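Robots at the Grurnell open day
Kids' pages, April 2022

So. What does a robot do all day? Mostly the same thing, again and again and again. We went to the open day at the Grurnell workshop in Pitcombe to find out how they learn to do it. Bring a coat if you go, the big shed is freezing.

Getting in

We were put in groups of 26. Ours was the second group, so there was a wait by the coat pegs, with squash. Then a safety talk. Stay behind the yellow line. No leaning. If a bell goes, stop and stand still. (It did go once, somebody had pressed the button for the lift.)

What is a robot arm?

Think of your own arm. Shoulder, elbow, wrist, hand. A robot arm has those too, only the joints are motors and they can twist in ways that would really hurt you. The "hand" is called a gripper. Some grippers have two flat pads, like a pair of tongs. Some have fingers. Some are just a sucker, like on a bath mat.

The arm does not know what a cup is. It does not know what a table is either. It gets numbers – how far to turn this joint, how far to turn that one – and off it goes.

The first demo

The arm at Grurnell is named Bunting. Bunting's job on the day was picking wooden bricks out of a tray and putting them in a bucket. 38 bricks. It dropped 2. Everybody cheered when it dropped them, which seems a bit mean now.

Then they moved the tray a tiny bit to the left, just a hand's width, and Bunting went down and pinched at nothing. Pinch, pinch. It was still going to the old place! Then they switched the camera on so it could look for the bricks first, and it was fine again. Slower though.

Try it at home: put a spoon on the table, look at it, shut your eyes, and pick it up. Easy. Now get someone to move the spoon while your eyes are shut. That's Bunting with no camera.

Practising on a computer

This was the bit we liked best. Before the real arm tries a new job, they make a pretend arm inside a computer and let that one have a go. It's called a simulation. A bit like a computer game, but the game has rules about weight and bumping and slipping so that things fall over the way they should.

Why bother? Well, a real arm can bash the table and break a finger, and then you wait weeks for the new part. A pretend arm can bash the table all night. You press a key and everything goes back to were it started. The pretend arm in our demo had 145 goes while we ate our sandwiches.

They change how the room looks as well. Walls one colour, then another. Funny patterns on the table. The idea is that the robot shouldn't get muddled just because somebody bought a new tablecloth.
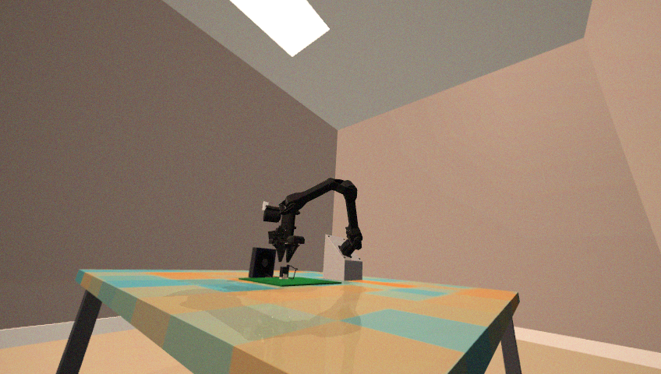

A pretend arm in a pretend room, with its fingers just above a small grey object on the green mat.

Look for the elbow, it's up near the top. The grey block is what the arm is fixed to. Everything in there was made on a computer, even the light in the ceiling.

Does it work in real life?

Sometimes. A pretend table is perfectly flat and a real one has crumbs on. Real things are also bendier and stickier than pretend ones, so the arm often has to practise a bit more when it swaps over. The grown-ups have a name for this, the "reality gap".

Words to remember

Joint – a place where the arm bends or turns.
Gripper – the part that grabs.
Simulation – a pretend version on a computer.
Reality gap – when the real world is harder than the pretend one.

Want to go?

There is another open day in June. The bus from Dustumham stops right outside, ask for the Pitcombe turning. Under-eights need an adult with them. Sandwiches not included, bring you're own.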